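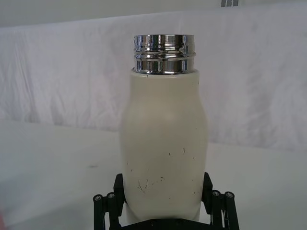

Abb. 1: Flaschenkörper mit Gewindehals, ohne Verschluss. Gebrauchsspuren in der unteren Hälfte.

Handout zu Sitzung 3: Gefäße beurteilen – Oberfläche, Hals, Verschluss
Kurs Materialkunde im Haushalt, Leitung: Ritu Agarwal
Stand: 07/12/2020

1. Worum es heute geht

In der letzten Sitzung haben wir über Dosen und Gläser gesprochen. Heute kommt die Trinkflasche mit Schraubverschluss an die Reihe. Bitte bringen Sie eine eigene Flasche mit, die schon länger in Gebrauch ist. Eine neue Flasche eignet sich weniger gut für die Übung.

Zur Vorbereitung lesen Sie bitte das Skript von Bimla Srivastava, Abschnitt »Beschichtete Oberflächen«. Die Tabellen am Ende können Sie überspringen.

2. Begriffe

Körper: der bauchige oder gerade Teil, der den Inhalt aufnimmt.
Schulter: der Übergang vom Körper zum Hals. In Abb. 1 ist sie schmaler als der Bauch und fast sauber geblieben.
Hals: der Teil mit der Öffnung. In Abb. 1 ist er aus glänzendem Metall und hat ein Außengewinde, darunter einen glatten Ring.
Naht: die Linie, an der zwei Teile oder zwei Oberflächen zusammentreffen.
Mündungsrand: die obere Kante des Halses. Bei Abb. 1 ist sie flach.

Die Wörter »Deckel«, »Kappe« und »Verschluss« werden in den Katalogen gemischt benutzt. Wir sagen im Kurs immer Verschluss, damit es keine Verwechslung gibt.

3. Spuren lesen

Man unterscheidet zuerst die Form der Spur. Ein Strich entsteht meistens durch Reibung an einer Kante, ein Punkt eher durch einen Stoß. Es gibt aber auch Punkte, die nur Schmutz sind. An der Flasche in Abb. 1 finden wir unterhalb der breitesten Stelle kurze schräge Striche, einige leicht gebogene Linien und einzelne Punkte. Ein kleiner dunkler Fleck sitzt links, knapp unter der Naht. Ob er Schmutz oder ein Schaden ist, kann man nach dem Foto allein nicht entscheiden.

Matte helle Oberflächen zeigen dunklen Abrieb sehr deutlich. Das bedeutet noch nicht, dass die Schicht verletzt ist. Prüfen Sie mit dem Fingernagel: Bleibt der Nagel hängen, handelt es sich um einen Kratzer. Gleitet er darüber, liegt die Spur wahrscheinlich auf der Oberfläche – dann hilft oft ein weiches Tuch mit etwas Natron.

4. Reinigung des Gewindes

Zwischen den Gewindegängen sammeln sich Reste von Getränken. Man nimmt eine schmale Bürste und warmes Wasser mit rund 40 Grad. Der Verschluss wird getrennt gewaschen und erst aufgeschraubt, wenn beide Teile trocken sind. Die Naht unter dem Hals wird gern vergessen. Scheuermilch bitte nicht verwenden, sie macht auch polierte Metallteile stumpf.

5. Aufgabe

Zeichnen Sie Ihre Flasche von vorne, Höhe der Zeichnung ungefähr eine halbe Seite. Tragen Sie die Begriffe aus Abschnitt 2 ein und markieren Sie alle Spuren: Striche mit Bleistift, Punkte mit Farbe. Schreiben Sie dazu, wie die Flasche normalerweise transportiert wird, zum Beispiel lose in der Tasche oder in einem Seitenfach.

Abgabe im Fach vor Raum 422. Wer im Juni schon bei dem Blockkurs in Jeltby war, kann die Zeichnung von dort ergänzen und noch einmal abgeben.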